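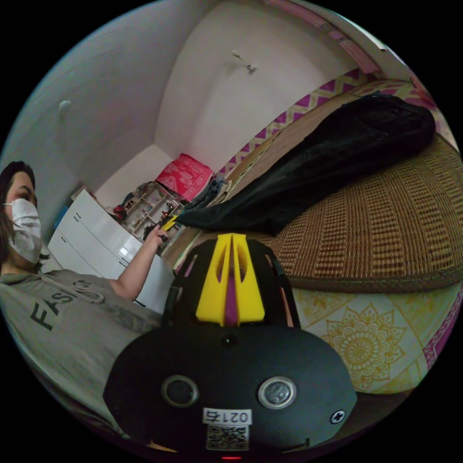 Gwenaël Pruvost
Product editor, Dronska Storage

Tredell shelf, for storeroom and workshop

The Tredell is a simple shelf for small things which you take and put back many times in one day. We designed it for people who work sitting in front of it, so everything should stay in the reach of one arm.

Depth: 300 mm
Height between levels: adjustable in steps of 100 mm
Delivery: flat, with screws and wall fixings
Order code: Tredell 16

Before you order, please measure the wall and also the place where the chair will be. Many customers forget the second one. With a low chair, the upper level is better for things you need only sometimes.

For cleaning, use a soft cloth with a little mild soap. Do not use powder cleaners, they leave scratches.

Extra levels are sold one by one. The Senden side panel fits both the left and the right side. The older Umali brackets do not fit, the holes are in another position.

Orders placed after Sun 16 June are sent from our second warehouse. For questions about larger orders, please write to Manaia Sheehan in the sales office.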